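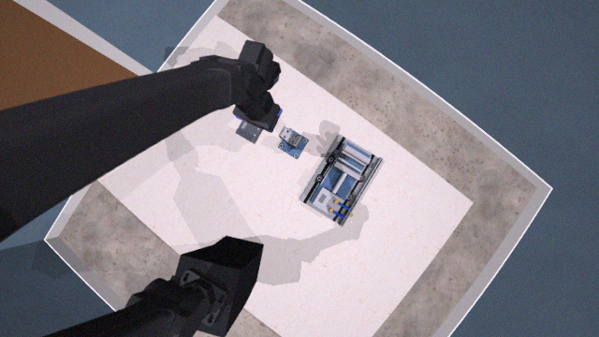 Die geplante Zelle in der Simulation: zwei schwarze Arme, blaue Platine, rechts davon die größere Vorrichtung.

Werksbesuch bei Cekorex in Ovby, 19.02.2024

Kurz notiert, noch im Zug, Rest kommt nach.

Anreise zäh, Besucherausweis, Sicherheitsschuhe eine Nummer zu groß. Dann gleich in die Montage. Steckverbinder auf kleine Platinen, danach in die Vorrichtung, danach Prüfung. Bisher alles von Hand, 17 Plätze, zwei Schichten. Fast 400 Stück pro Platz und Schicht, sagt die Schichtleitung. Wer das ein paar Jahre macht, merkt es in den Daumen.

Umgestellt wird seit Dezember. Die erste Zelle läuft im Probebetrieb, die zweite gibt es bisher nur am Rechner – ein Arm mit Greifer oben über einer grauen Platte, ein zweiter weiter unten. Geplant wird das in einem Büro direkt neben der Halle, Tür offen, die Leute aus der Montage kommen rein und reden mit. Fand ich gut. Eine Kollegin hat dort durchgesetzt, dass die Teilezuführung auf Hüfthöhe kommt und nicht auf Kniehöhe. Klingt klein, ist es beim Nachfüllen aber nicht.

Was sich ändert: weniger Stecken, mehr Rüsten, Nachfüllen, Störungen quittieren. Vier Leute sind schon angelernt, Kurs im Haus plus eine Woche beim Integrator Favier. Entlassen wird niemand, so die Werkleitung, Befristungen laufen allerdings aus. Auf dem Gang klang das etwas weniger rund. Einer meinte, früher habe man beim Arbeiten wenigstens reden können, jetzt stehe man allein an der Zelle und warte auf die Lampe. Eine andere will auf keinen Fall zurück an den Handplatz.

Offen ist die Lohngruppe. Anlagenführung müsste höher liegen, Betriebsrat und Werkleitung verhandeln noch. Habe zweimal nachgefragt, zweimal die selbe Antwort.

Danach Halle 2, das Lager Ritchie. 1496 Stellplätze, Regalbediengerät, ziemlich laut. Gehörschutz gab es erst auf Nachfrage. Dort ist die Umstellung schon durch, und die Stimmung deutlich ruhiger. Neue Pausenregelung haben sie sich selber erarbeitet – versetzt, damit immer jemand am Leitstand sitzt.

Kantine ordentlich, Linsensuppe. Unterlagen zur Schulung schickt Cekorex per Mail, stelle ich dan hier ein.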